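Plelleck Marsh and the Goose Culls: What We Found Out
Student project report, environmental ethics elective

Why we picked this

Every May the town of Plelleck rounds up the geese that live on its marsh. Most of us grew up walking past those birds, and hardly any of us knew what happened to them afterward. When our teacher said we could pick any question about people and animals, this one won in a landslide! We wanted to know whether the roundups work, whether they're fair to the geese, and what else a town could try.

How we worked

We split into 2 groups. One read the town's meeting minutes and the contracts with Plerko, the company that runs the roundups. The other wrote and handed out a survey at the library, the farmers' market and the Ida Street bus stop. We got 21 surveys back with long written comments, which was way more than we hoped for (people have feelings about geese).

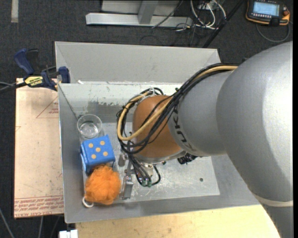 What the minutes say

The town has paid for roundups 5 years in a row. The reasons listed are droppings on the ball fields, damaged grass, and complaints about geese hissing at kids. The last contract was for $3000, and we were surprised that it doesn't ask for a count of the birds before or after. Without that, it's hard to tell if the flock is shrinking or if new geese just move in. Several books we read said open grass next to water will keep drawing geese no matter how many are taken away, and that made a lot of sense once we stood on the ball fields and looked around. It's goose heaven out there.

What people told us

The comments were our favorite part. One person called the geese "rats with wings," and the very next survey had a little drawing of a gosling on it. Plenty of people were annoyed by the mess and still didn't want the birds killed. Quite a few had no idea the roundups ended that way.
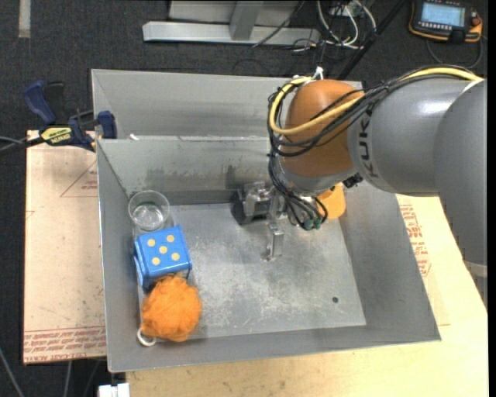
We also asked about other options: letting the grass grow tall along the shore, coating eggs with oil early in the season, and putting up signs about not feeding bread to birds. Tall grass was the most popular by far. Egg oiling split our own class too, and we had a great argument over whether stopping an egg from hatching is kinder than removing an adult bird. We never settled it.

What we think now

We believe the town should pause the roundups for one season and plant the shoreline strip next to the Wu Field parking lot. Geese feel fear and stick with their mates, and to us that means killing them should come after everything else has been tried. So far the minutes don't show anything else being tried.

Next steps

We're turning our survey results into a poster for the library and asking for time at a town meeting. We'd also love for next year's class to do a real flock count, starting before the goslings hatch. Our blank survey forms are in the blue binder at the back of the classroom.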